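Home | Products | Manuals | Spare parts | Contact
Print this page | E-mail this page

Jolasura Bench Top Care Guide
Section 4: Oiling and curing

Read Section 3 (Sanding) before starting. The top must be sanded to 400 grit and free of dust. Tops supplied factory-oiled by Trutico do not need steps 1 to 3 in the first year.

1. Remove all items from the top and wipe with a barely damp cloth. Allow to dry for 20 minutes.

2. Stir the oil with a flat stick. Do not shake the tin.

3. Apply a thin coat with a lint-free cloth, working along the grain. Complete one full length before starting the next. 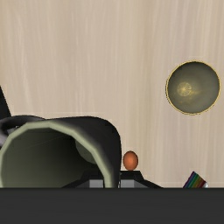
4. Leave the coat for 20 minutes, then wipe off all surplus with a clean cloth. Surplus oil left on the surface will turn tacky and must be removed with a white pad.

5. Allow to dry overnight. Apply a second coat as in steps 3 and 4.

NOTE: End grain takes up more oil than the face. Recoat the ends until no dull patches remain.

CAUTION: Oily cloths can catch fire on their own. Lay them flat outdoors to dry, or soak them in water and seal in a metal tin before putting them in the rubbish.

6. Keep the top free of water, hot cookware and rubber feet until the oil has cured. In cool weather (below 10 degrees) double the drying time between coats. 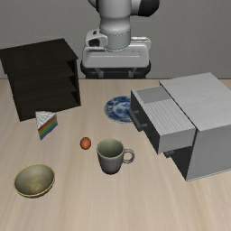 7. Test for cure by placing a drop of water near a back corner. If the drop beads, the top is ready for use. If it soaks in, dry the spot and apply one further coat.

NOTE: Ring marks that remain after cleaning can be treated locally. Sand the mark with 400 grit, finish with 600 grit, and oil to the nearest grain line.

Re-oil every April. Colour will deepen slightly with each coat.

Revised October 6, 2020. Technical queries: Virgilio Marquez, Trutico, 47 Tanner Street, Lidotley
© Trutico. All rights reserved. | Back to top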